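Sarpong Hand Gripper: Your Questions Answered

Showing the grippers how to sort snacks is friendlier work than it sounds, so take your time and enjoy it.
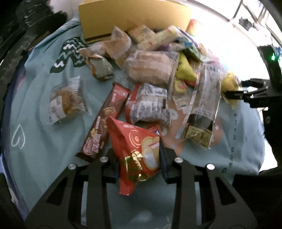 Do I have to squeeze hard?

Oh, please don't! Close the jaws until the pouch stays put — crumpled wrappers are fine — and then lift slowly.

How long is a turn at the table?

Two hours, with a good long break after the first. Our Kirken set has 395 demonstrations so far, and every patient one helps.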